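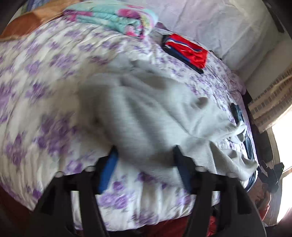
Sibiya, n.º 2

A tradutora que trabalha depois do almoço

Quando combinámos a conversa, Dilani Munasinghe pediu-me duas coisas: que não chegasse antes das três e que trouxesse pão, porque a padaria da rua dela estava fechada para férias e ela já não aguentava mais tostas. Levei um pão de centeio ainda morno e cheguei às três e dez, com a camisola do avesso (ela só me avisou à saída, com muita delicadeza). Sentámo-nos à mesa da cozinha, entre dicionários e uma taça de figos, e ficámos ali até se acender a luz da escada.

Dilani traduz do inglês para português há tempo suficiente para já ter perdido dois editores, um por reforma e outro por zanga. Este outono sai o trabalho que mais lhe custou, e também aquele de que fala com mais gosto: "Banenero", o romance de Cameron MacKinnon, na coleção de ficção da Domano. São 500 páginas passadas quase todas numa aldeia de pescadores chamada Wurkorance, onde chove, onde se fala pouco e onde uma mulher volta a casa da mãe para lhe esvaziar os armários.

"O livro começa com uma lista", conta-me, enquanto corta o pão em fatias desiguais. "Lençóis, fronhas, toalhas de mesa, guardanapos com o monograma de uma tia que ninguém suportava. São quatro páginas disto. Eu li aquilo pela primeira vez no comboio e pensei: não vou conseguir. Depois li outra vez e comecei a ouvir a minha avó, que também dizia os nomes dos tecidos como quem reza o terço, e aí percebi que já não ia largar o livro."

A dificuldade, explica, estava nos nomes da roupa de casa. Em inglês, o autor usa palavras que mudam de terra para terra e de geração para geração, e cada personagem diz a coisa à sua maneira. A mãe diz uma palavra, a filha diz outra, e é por essa diferença que o leitor percebe que a filha esteve muitos anos fora. Em português havia colcha, coberta, edredão, manta, cobertor, e havia também as palavras que só existem em certas casas.

"Na minha, a coberta era a de todos os dias e a colcha era a das visitas", diz ela. "A coberta podia ter flores, podia ter sido lavada tantas vezes que as flores já mal se viam. A colcha era branca e pesava como um burro. Quando havia febre, punham-nos a colcha, e nós sabíamos que era grave. Então decidi que a mãe do romance dizia sempre coberta e que a filha, que viveu em hotéis, dizia edredão. A Agnes leu e escreveu na margem: 'Coitada da rapariga.' Fiquei contentíssima, porque era isso mesmo que eu queria!"

A Agnes é Agnes Swanson, a revisora, e o nome dela aparece na nossa conversa tantas vezes que a certa altura deixei de tomar nota. Conheceram-se numa formação de revisão em que ambas se aborreciam, passaram a almoçar juntas, e desde então Dilani não entrega nada sem que Agnes o leia primeiro em papel, a lápis, com a televisão ligada sem som. Discutem por telefone. Já discutiram uma tarde inteira por causa de um ponto e vírgula, que acabou por ficar, e que eu fui procurar nas provas e achei perfeitamente no sítio.

Pergunto-lhe pela rotina, que é uma pergunta preguiçosa, bem sei, mas que nunca deixa de me interessar. Dilani ri-se e diz que tem vergonha da resposta. De manhã não traduz. De manhã lê o correio, vai ao mercado, responde a quem lhe deve dinheiro ("com muita educação, que é para doer mais") e lê em português, sempre em português, coisas antigas, receitas, cartas, relatórios de juntas de freguesia. Só depois do almoço é que se senta ao livro, e vai até às oito. Tentou durante anos ser uma pessoa matinal e desistiu no inverno em que adoeceu dos brônquios e teve de trabalhar deitada, com o computador em cima de uma almofada.

"Traduzi assim um capítulo inteiro", lembra. "Curiosamente é dos melhores, ou pelo menos é dos que a Agnes menos riscou. A protagonista passa esse capítulo na cama da mãe, a olhar para o padrão da coberta, e vai-se lembrando das coisas pela ordem em que as flores aparecem. Eu estava com febre e tinha flores à frente, não precisei de imaginar grande coisa." 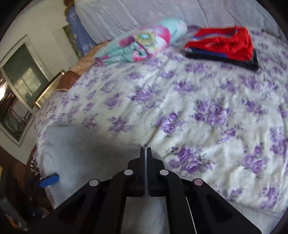
Rosas em roxo e lilás numa colcha.

O capítulo das flores, como ela lhe chama, é também o que deu origem à única troca de cartas com o autor. MacKinnon não usa correio eletrónico para falar dos livros, só para faturas, e respondeu a cada dúvida em postais. Ela guarda-os numa caixa de sapatos no armário do corredor, e foi buscá-la para me mostrar. São 100, contados por ela num domingo de chuva, com uma letra inclinada que nos obriga a rodar o cartão para acabar a frase. Num deles vem apenas: "Sim, é mesmo feio. Deixe ficar feio." Referia-se a um adjetivo que Dilani tinha tentado adoçar.

"Foi a melhor lição que tive em muito tempo", diz ela. "Nós, tradutores, temos a mania de arrumar. Chega uma frase torta e apetece logo esticar-lhe os cantos, como quem faz a cama. Só que o homem tinha escrito torto de propósito, com muito trabalho, e eu ia ali pôr-lhe tudo liso. Voltei atrás e desfiz não sei quantas páginas. A Domano foi de uma paciência de santo, adiaram-me a entrega uma vez e depois outra, e o Ross nunca levantou a voz."

Ross Kerr é o responsável pela coleção. Falei com ele uns dias mais tarde, por telefone, e confirmou os adiamentos, embora se lembre de ter levantado a voz pelo menos uma vez. Contou-me que compraram os direitos quase por acaso, depois de uma reunião em que se falava de outro livro completamente diferente, e que esperam vender uns 500 exemplares até ao Natal, "o que para um romance sobre gavetas já me deixa dormir". Disse também que a primeira versão do título era outra, comprida, e que foi Dilani quem insistiu em deixar ficar "Banenero" tal como estava no original.

Ela tem a sua explicação. Banenero é, no romance, o nome do barco do pai, e nenhuma personagem sabe de onde vem. Perguntam uns aos outros durante o livro todo, cada um tem a sua teoria, e ao leitor também não lhe dizem. "Se eu traduzisse, estava a responder por ele", diz Dilani. "E além disso gosto de o dizer em voz alta. Experimente." Experimentei. Dissemo-lo as duas várias vezes, com o acento em sítios diferentes, e a vizinha do lado bateu na parede, não sei se por nossa causa.

Falámos ainda bastante de dinheiro, assunto que os tradutores dominam como ninguém e de que raramente os deixam falar. Dilani ganha à página e acha bem que se saiba. Fez contas com um lápis nas costas de um envelope para me mostrar quanto lhe rendeu a tarde do ponto e vírgula, e prefiro não transcrever o resultado. Dá aulas em junho, quando as escolas a chamam, e nos meses magros traduz manuais e bulas. Não se queixa das bulas: diz que lhe ensinaram a escrever frases que se percebem à primeira, e que há romancistas a quem faria bem passar um mês a avisar o público sobre tonturas.

Quem a pôs a traduzir foi uma professora, Greer Gourlay, que lhe ensinou inglês no liceu e que lhe mandava traduzir, em vez dos exercícios do manual, as letras das canções de que ela gostava. "Ela dizia-me: agora canta isso em português. E claro que não se conseguia cantar, faltava sempre uma sílaba ou sobravam três. Eu ficava furiosa, voltava para casa e passava o serão naquilo. A minha mãe achava que eu andava apaixonada." A professora já está reformada, lê tudo o que a antiga aluna publica e telefona-lhe com as gralhas, por ordem de página. Dilani dedicou-lhe esta tradução, numa linha pequenina, na folha dos créditos, que pediu à editora para não centrar.

A luz ia baixando, os figos tinham desaparecido (fui eu, sobretudo) e eu ainda queria saber o que vem a seguir. Descansar não vem. Há um livro de contos à espera, mais curto, de uma autora que Dilani prefere não nomear enquanto o contrato não estiver assinado, e há uma pasta de cartas de família que gostava de passar a limpo, escritas pelo avô em duas línguas misturadas, às vezes na mesma frase. Não tenciona publicá-las. Quer só que as sobrinhas as consigam ler.

"O meu avô escrevia à minha avó a perguntar se ela tinha arejado os cobertores", conta. "Estava a um oceano de distância, não se viam há meses, e a carta era aquilo: se tinha arejado os cobertores, se a cabra estava melhor, se tinha chovido. Em miúda eu achava uma seca. Agora leio e tenho de me levantar para ir beber água."

Acompanhou-me à porta com o resto do pão embrulhado num pano, que eu recusei e acabei por trazer. O lançamento de "Banenero" está marcado para 25 de setembro de 2021, ao fim da tarde, na livraria da editora, com leitura do capítulo das flores por Agnes Swanson, que segundo Dilani lê muito melhor do que ela e aceitou com a condição de poder fazê-lo sentada. A entrada é livre e o pano vou devolvê-lo nesse dia, já passado a ferro.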